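Jaber Robotics Club Takes On the Chopstick Challenge
28 Jun 2020

Picking up one chopstick sounds easy until you try it with a pair of gripper jaws! Students in the Jaber Robotics Club have been working on exactly that for their summer project, Brullix, and they're having a great time with it.

The task is to get wooden chopsticks off a soft pink surface and into a cup, one at a time, using hand-held grippers. Every run is recorded, and the club will use the recordings to teach a robot arm the same job later in the year.
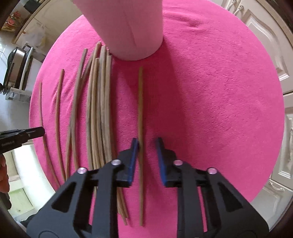 The club has 23 members this season, up from 21, and they work in pairs from home kitchens. Each pair plans its own runs and writes up notes for the rest of the group. A favorite topic in those notes is what to do when the sticks land side by side and there's hardly any room for a jaw to slip in. Some pairs go for the end stick first, others nudge the bundle apart (the debate on the club message board is lively, to say the least).

So far the students have logged 39 runs, with six more planned before the July break. Cloth folding is next on the list, and a few members are already asking about shoelaces.

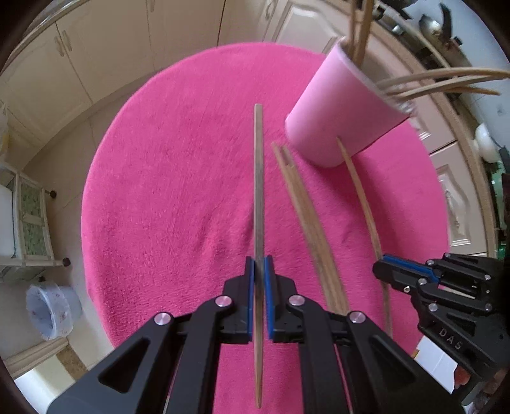

One chopstick in the grip during work on the Brullix project.

The club hopes to show the finished project at the Clisine student robotics meet in December. New members are welcome, and no experience is needed.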